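# Caring for Kitchen Cloths and Dish Racks

Residents of the Rustad and Skarodia buildings share 162 kitchens, and the Household Services Office receives more inquiries about dish cloths than about any other item. The following guidance replaces the sheet issued in October. It applies to cotton and cotton-blend cloths, and to uncoated wooden racks.

## Daily use

Keep separate cloths for dishes, hands and counters. Assigning one color to each task is the simplest method, and it allows guests to follow the same arrangement without instruction.

Rinse a cloth in hot water after each use, wring it firmly and hang it open over a rail. A cloth left bunched in the sink will develop an odor by the next morning. Dish cloths should be exchanged daily, and hand towels every second day. Any cloth that has touched raw meat or egg goes directly to the laundry.

## Washing

- Wash kitchen cloths apart from clothing, on the hottest setting the care label permits.
- Use the normal amount of detergent. Excess detergent stays in the weave and reduces absorbency.
- Omit fabric softener, which coats the fibers.
- For a lingering odor, soak the cloths in one part white vinegar to four parts water for 30 minutes, then rinse well before washing. Vinegar must never be combined with bleach.
- Dry completely before folding. Seams and hems hold moisture longest and should be checked by hand.

Trim loose threads with scissors. Pulling a thread may open the hem and shorten the life of the cloth.

## Folding and storage

Fold cloths in thirds lengthwise and then in half, so that they stand upright in a shallow drawer. Two cloths of different colors may be folded together as a set, one for washing and one for drying. Place freshly laundered cloths at the back of the drawer and take from the front — this distributes wear evenly.

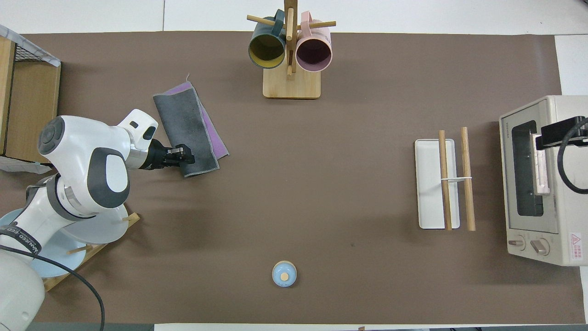 ## Wooden dish racks

Stand plates on edge with a gap between them, and empty the rack once the plates are dry. Wipe the pegs weekly with warm water and mild soap, then dry them with a clean cloth. A wooden rack should not be soaked or placed in the dishwasher.

Apply food-grade mineral oil about 3 times a year. Allow it to stand overnight and remove the surplus in the morning. Dark spots at the base of a peg may be sanded lightly, along the grain, before oiling. Racks with cracked or loose pegs should be withdrawn from use.

## Replacement

Worn cloths may be kept for floors and windows. Replacement cloths are available from Heriberto Cuadros, Room 111, between 9 a.m. and noon. Racks are ordered on Form 985, and the building name must be entered on the first line.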